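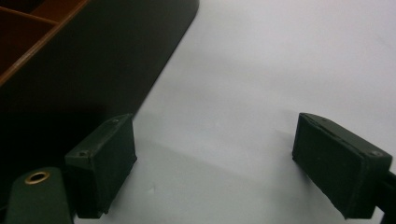 Texto: equipa Zollalik | Guias de instalação | Atualizado em junho

Parte 3. Ligar o programador de rega Torkosora à torneira

Se chegaram até aqui, já têm as pilhas metidas e o relógio certo (se não, voltem à parte 2, que eu espero!). Agora vem a parte de que mais gosto, porque é quando a varanda começa a parecer um jardim a sério. Fiz esta montagem em minha casa com o kit Bruvo de 17 gotejadores e demorei 40 minutos, com uma pausa para café pelo meio.

1. Fechem a torneira até ao fim e desenrosquem o que lá estiver, seja mangueira, seja adaptador velho.

2. Vejam se o anel de borracha está bem assente dentro da porca do programador. O meu vinha torto e passei a primeira noite com um pingo no balde.

3. Enrosquem o programador à mão, com o visor virado para vocês. Nada de alicates! A porca é de plástico e racha com uma facilidade que dá pena.

4. Encaixem o redutor de pressão na saída de baixo, com a seta a apontar para o chão.

5. Metam o tubo principal no redutor. Se estiver teimoso, mergulhem a ponta em água quente durante uns instantes e tentem outra vez, que entra logo.

Cuidado: o redutor não é opcional no kit Bruvo. Sem ele os gotejadores saltam do tubo, e a vizinha de baixo vai tocar à campainha.

6. Abram a torneira devagarinho, só um quarto de volta, e procurem fugas na porca e no redutor. Se estiver tudo seco, abram o resto.

7. Carreguem em MANUAL e deixem correr até sair água no último gotejador da linha.

Nota: se o visor mostrar o código 52, a válvula não conseguiu abrir. No meu caso eram as pilhas, que já estavam fracas (usem alcalinas, as recarregáveis dão menos tensão e o aparelho queixa-se).

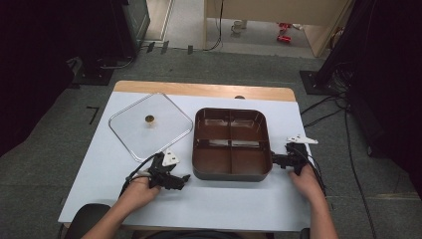
Posso deixar o programador na torneira durante o inverno?
Depende do frio que faz aí. Onde não gela pode ficar, com as pilhas fora e a torneira fechada; onde gela, desmontem tudo, escorram a água que ficou na válvula e guardem-no dentro de casa.

8. Escolham o programa. Eu uso o Trevor, que vem de fábrica e rega às 6h30 e outra vez ao fim da tarde. Para vasos pequenos ao sol é ótimo, para suculentas é água a mais.

9. Fechem a tampa até ouvirem o clique. Sem clique entra humidade, e depois o visor fica embaciado semanas a fio.

Nota: o vedante de substituição é a peça 891 e convém ter um na gaveta. Troco o meu todas as primaveras, quando limpo também o filtro de rede da entrada.

Na parte 4 passamos à distribuição dos gotejadores pelos vasos, por isso tenham a tesoura e as estacas à mão.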